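Keeping the old machine going

My desktop is older than I'd like to admit, and in July I finally had to decide whether to replace it or repair it. I repaired it. It took longer than I wanted and cost less than I feared, and a few people have asked what I did, so I'm writing it down.

The trouble began with freezes. I would be in the middle of something dull, usually a spreadsheet, and the pointer would stop. No error message, no blue screen. The music would hold on one note for a second and then go quiet. I'd press the power button, wait, start it up again and carry on. At first it happened once every couple of weeks. By the end of spring it was most mornings, usually before 10.

I did what everyone does and blamed the software. I uninstalled a printer utility I had never liked. I rolled back the graphics driver and then rolled it forward again. I ran two virus scans with two different programs, and both came back clean. I spent an entire evening reading a forum thread with 565 replies in which people with my exact symptoms had fixed them by doing completely different things. One person had moved the computer to another outlet. Another had bought a new keyboard.

My neighbor Anežka Kolář set me straight. She used to look after the machines at an insurance office in Tapley, before she moved out here, and she asked me one question: did it ever freeze while I was using something heavy, or only at random? I said random. She told me to stop touching the software and test the memory.

Testing memory is easy and boring. You put a small test program on a USB stick, start the computer from it, and leave it alone. It writes patterns to the memory and reads them back, over and over. If what comes back is different from what went in, you get a red line on the screen. I started it after dinner and went to bed. In the morning there was a whole column of red.

I was pleased about this, which my wife found odd. But a fault you can see is a fault you can do something about, and I'd been guessing for three months.

The next step was to find out which module was bad. I had four of them, in two pairs. The first pair came with the computer, and I added the second a few years later from a company called Bodano, which I don't think sells memory anymore. I took out the newer pair and ran the test again. Clean. I put one of the newer ones back by itself. Clean. I swapped it for the other one and the red lines came back within a few minutes. So one module was bad and the other three were fine.

That left the question of what to do about it. I could run on the two older modules and accept half the memory. I could run on three, which the manual allows but says will be slower. I could buy a matching pair, used, because nobody makes new ones for a machine this age at a sensible price. Or I could give up and buy a new computer.

I did price a new one. The nearest thing to what I have now, from Trallano, started at a figure I won't repeat, and it would have meant a new operating system as well. My scanner doesn't work with the new operating system. I've got two boxes of my father's slides still to get through and I'm not buying a scanner too. There's also the matter of throwing out a case, a power supply and two good drives on account of one part the size of a stick of gum.

So I went with used memory. There's a repair and resale shop in Purkthorpe, in the row behind the feed store, and they keep pulled parts in drawers by type. I brought the bad module along in a padded envelope so that I wouldn't have to trust my notes. They had a matching pair. The man at the counter tested both while I waited and charged me less than I'd have spent on a tank of gas. He also told me to clean the contacts on the ones I was keeping, which I hadn't thought of.

Some things I learned, or learned again, while doing this.

Write down what the label says before you go shopping. Two modules can look identical and run at different speeds. The computer will usually start anyway and run everything at the slower speed, and you might never notice, but you'll have paid for something you aren't getting.

Turn it off at the wall and hold the power button down for a few seconds afterward. Then touch bare metal on the case before you touch anything else. I've never damaged a part with static, as far as I know, but I also had no idea my memory was failing until it had been at it for weeks.

Lay the tower down flat. For years I worked on mine standing up, on the carpet, with a flashlight in my teeth. On its side on a table, at a decent height, the whole job is easier and you don't lose screws inside it.

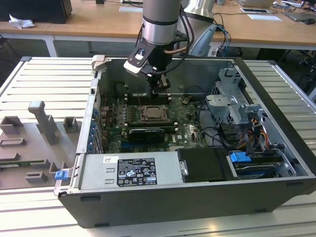
Press harder than feels right. This is the part that bothers people. A memory module needs a firm, even push at both ends until the clips close, and the board will flex slightly under your hands while you do it. My first attempt wasn't seated all the way and the computer only beeped at me. I took the module out, lined up the notch again, and pushed until I heard the click. It started normally after that.

Change one thing at a time. I know this and I still had to stop myself from putting in the new pair, moving a drive and replacing the fan in one go. If it had failed to start, I would have had three suspects.

I ran the memory test again overnight with all four modules in place. No red. I've been using the machine every day since, and it hasn't frozen once. I've stopped saving every two minutes, although it took a while to lose the habit.

Anežka thinks I should be putting money aside for a replacement anyway, and she's probably right. The power supply is as old as everything else, and when one of those goes it can take other parts with it. I've ordered a new one. It isn't exciting, but it's cheap compared with what's connected to it. I also bought a second external drive and set up a backup that runs at night, which I should have done before any of this started. The first backup took most of a day -- it turns out I had copied the same folder of vacation pictures into four different places.

I told my wife the computer might see us through to 2034. She said that if it did she'd bake it a cake. I think 2034 is a stretch, but the slides will be done by then. I'm on the second carousel of the first box, some 100 slides in, and so far it's mostly my father's car and a lake I can't identify. If anyone in the family recognizes a boathouse with a green door, please let me know.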